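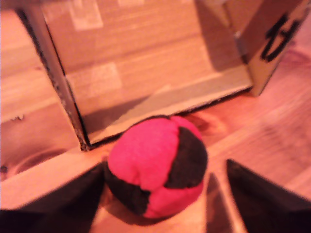 ## About Ollura

We're a small research group working on how robots learn to handle soft things, and we've been at it long enough to have strong opinions about footbags. A soft, panelled ball gives under the fingers and never sits quite the same way twice, so it makes a lovely, stubborn test of a grip.

Our method, which we call Postness, has the robot learn from the moment just after its fingers close – how the ball has settled, and whether the hold needs a little correcting before the lift. We trained it on 2,000 grasps, then ran 214 fresh trials with balls in colours it hadn't met before. It dropped 16 of them, and we've happily spent most of our time since poring over those.

You're very welcome to write to us, whether you're a student, a teacher or a neighbour who's curious about the lab. We do love a good chat, and the kettle is usually on by mid-morning.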